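Print this story | E-mail this story

The arm that came to stay for the summer

By Bent Hjaltested
August

My kitchen has seen a lot of gadgets come and go, but the Flollik is the first one that made me clear off the whole table. It's a small robot arm that you rent, with an arm, a controller, a couple of cameras and a big bag of cables, and it comes from an outfit called Bokby that wants to put these things in preschools, therapy rooms and (so they hope) the homes of curious people like me. The idea is that you show it how to do a chore with your hands on it a few times, and then it has a go by itself.

I didn't start at home, though. I figured I ought to see one run by people who know what they're doing, so I spent an afternoon at Bokby's workshop with Bent Østergaard. Yes, two Bents in one room, and yes, it got old fast.

Bokby's favorite test is a kid's puzzle board, and I get why. The pieces are little, they're all different shapes, and a hole is either filled or it isn't. Any parent can look at the job and know right away how hard it should be. I have a nephew who can do one of these while eating a cracker, so the bar was set.

What surprised me was how much goes on right at the fingertips. Each finger on the Flollik ends in a rounded tip, and the wrist camera gives you a view from so close up that a block the size of your thumb looks like a piece of furniture. I could have watched that screen all day! 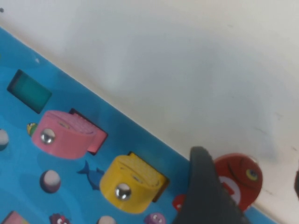 The wrist camera's view of the board, with the pink and yellow blocks standing by their slots.

The teaching part is fun, and I say that as someone who reads manuals only when something is smoking. You hold down a button near the wrist, the joints go soft, and you walk the arm through the job. Pick up, carry over, line up, let go. Then you do it again, a bit differently, so it doesn't learn just the one path. I needed 4 tries before I stopped banging the board, and Østergaard was very polite about it.

Letting go of a piece is harder than grabbing it. If you open the fingers a hair too early the block tips, and if you wait too long you push the whole board along the table. The software has a slider for how gently the fingers open, and I ended up pretty close to the bottom of it. I wish the slider had numbers on it — it has a turtle and a rabbit, and I kept forgetting where my turtle was.

Sorting is the other half of the package. Clovura, the company that writes the lesson software, sells a set of ready-made jobs where loose pieces are kept in bowls by kind, and you tell the arm which bowl to work from. The bowls at the workshop had handwritten labels in Chinese for fish, numbers and other, and I was charmed by "other." Every home needs an "other" bowl. Mine is a drawer. 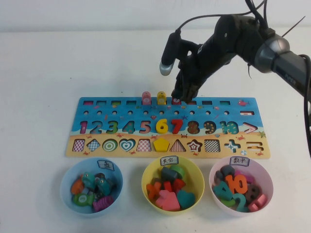
Van Dijk wrote to me that the lessons are the best part of the deal and the rental terms are the worst, and that anyone thinking of signing up should ask what happens if a cable gives out in the second month. It's a fair point. My contract said spare parts were included and shipping wasn't, and I only found that out by reading it in the bathtub.

So, money. The Flollik goes for 122 dollars a month with a minimum of 3 months, and the Clovura lessons come on top after a free trial. For a school that will use it every day, I think that's a decent price. For a guy who wants to see a robot put a number six where a number six goes, it's a lot, and I paid it anyway.

A few gripes from home. The clamp that holds the base didn't like my rounded table edge, so I had to borrow a workbench. The start-up chime is loud enough to bring the dog in from the yard, and the setting that turns it off is buried two menus deep. Setup took me an evening, most of it spent on the cameras, which have to be told where the table is again every time you bump one. I bump things.

I've kept it through the minimum and signed on for another month. Next up is the silverware tray, forks first, and I've moved the good plates to the other room.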